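The Tridside cell in Grurnwood runs two arms over one task board, and most of its upkeep goes into keeping the pair in agreement. Each shift starts at 6 a.m. with both arms sent to their home poses and the joint offsets read back. An offset outside tolerance stops the run until the joint is zeroed again.

The hand comes next. Its hinge screws are checked with a torque driver, one finger at a time, then the fingers are opened and closed under no load. The gripper gets a shorter check – jaw travel, grip force, cable clearance at the wrist. 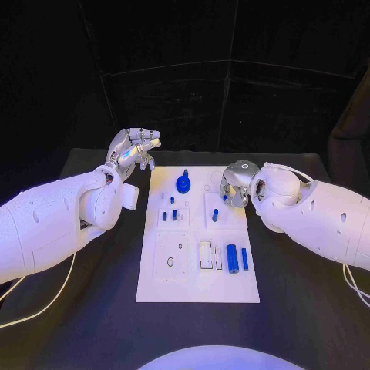

*The multi-fingered hand just left of the task board with its blue parts, and the silver-grey gripper over it.*

Drikard, the integrator, logs every cycle. The July log shows 1,159 cycles and 194 stops, most of them traced to cable drag on the arms. Rerouting the cables took 2 hours. Gripper pads are replaced after 699 cycles, worn or not, and the board position is taught again after each change.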